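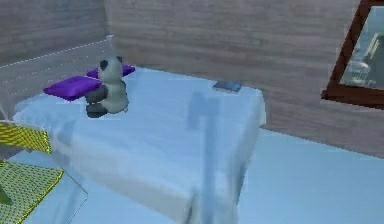 The bed task in sim. Pillows, panda, and the shadow of our arm across the blue sheet.

ok so I promised a thread on the Fultville result and then disappeared for a while. We finally froze the numbers on 3/31/22 so I can talk. Grab a coffee, it's a bit long

Quick background. Fultville is our simulated apartment. We use it to train a tidy-up policy before it ever touches real hardware. The policy gets camera views and a short instruction ("put the panda by the pillow") and has to work out the rest

What I wanted to know was pretty narrow: when a policy trained in sim falls apart in a room it hasn't met, is it the objects that throw it off, or the light? Everybody in my group had a strong opinion. Mine was objects. I was wrong lol

Setup: 739 generated rooms. We trained on 600 and held out the rest. Same arm, same grasp planner (Terker, if you've seen our older stuff), same budget for every run

Then 3 versions of training. First one, we shuffle the furniture and props and leave the lamps alone. Second one, leave the furniture, shuffle where the light comes from and how hard the shadows are. Third one does both, and takes forever to render, ask me how I know

The version with shuffled light beat the one with shuffled furniture on the held-out rooms. Not by a hair either! I reran it with 2 new seeds since I figured I'd swapped the config files (I have done this before)

My best guess at why is the arm's own shadow. Look at that bedspread again, the shadow is a way bigger thing in view than the panda is. If the lamp never moves in training, the policy learns to read the shadow as a free hint about where the gripper is. Move the lamp and that hint starts lying to it

We checked by turning off the arm's shadow only, leaving all the others on. Most of the gap between the two versions closed. That plot is my favorite in the whole paper and it's stuck in the appendix, figures

Pillows were the worst objects by far, btw. Flulard, our cloth and soft-body module, is decent at sheets but it still makes pillows a little too stiff, so I wouldn't read much into the pillow rows of the table

Next part is getting around between tasks. Same idea, we want the policy to find a cabinet or a dresser from across the room and not lean on the lighting to do it. Lots of gray plank walls in its future
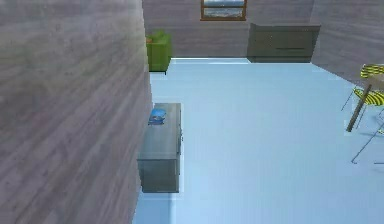 Debashish Howlader: did you hold the camera height fixed across all three versions? We got an effect like this once and most of it went away when we jittered the camera too.

Good question, and yes, fixed for all of them. We have a small run with camera jitter and the light version still comes out ahead, but the gap shrinks. I don't trust it enough to put a number on it in public yet

Also a few folks in my DMs asked about real hardware. Not yet! The plan is to copy the bed task in the Rathnayake lab space in August, with real lamps on stands that we can push around. If the shadow story is right it should show up there pretty fast

Code for the lamp shuffling is getting cleaned up now. It's one script and it has my worst variable names in it, so give me a couple weeks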